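To: cell-practice list
Subject: Re: Draft 4, section 6 (shared work areas for two-arm cells)

The Hatum working group thanks all sites for their comments on section 6. Our reply concerns clause 6.3, on the placing of a part beside its tray before a run begins. The table at the Hatum site is the one used for the trial of this clause.

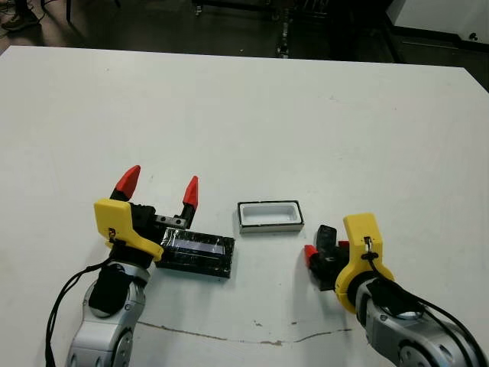
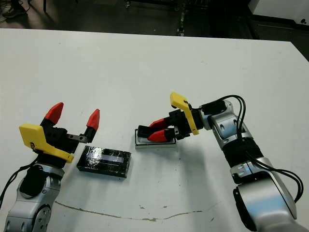
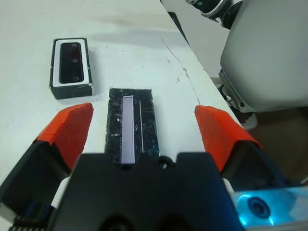

The comment from the Postivus site reads as follows:

> Clause 6.3 asks that the part and the tray be set out "in a suitable position." Our operators read this in different ways. We ask that the clause either state a distance or be removed. We also ask whether 40 mm of clear table between part and tray is enough where both arms may move at once, and whether small marks on the table surface need to be recorded.

On the first point, we agree that the present wording is too loose. We propose the following text:

6.3 Before each run, the operator shall place the part and the tray within reach of both arms, with no less than 80 mm of clear table between them. The part need not be square to the table edge.

6.3.1 Only one gripper shall enter the space above the tray at any time. The other shall hold its position until the first has withdrawn.

6.3.2 Fingertips shall be inspected after every 299 cycles and replaced at 3,000 cycles, or sooner if worn.

The 40 mm figure came from the Chang guidance for single-arm cells and should not be carried over. It leaves too little room for an open gripper.

On the second point, we suggest that stains and scuffs be entered in the site log once, at setup, and again only if they change. A crack that can be felt with a fingernail is a different matter — the table should be taken out of use until it has been checked.

The Godness site has asked for a separate clause on cable slack at the wrist. We support this but would place it in section 8.

Sites are asked to send objections to the revised 6.3 by the end of February. Comments on section 7 should go in a separate thread.

For the Hatum working group,
Section 6 editor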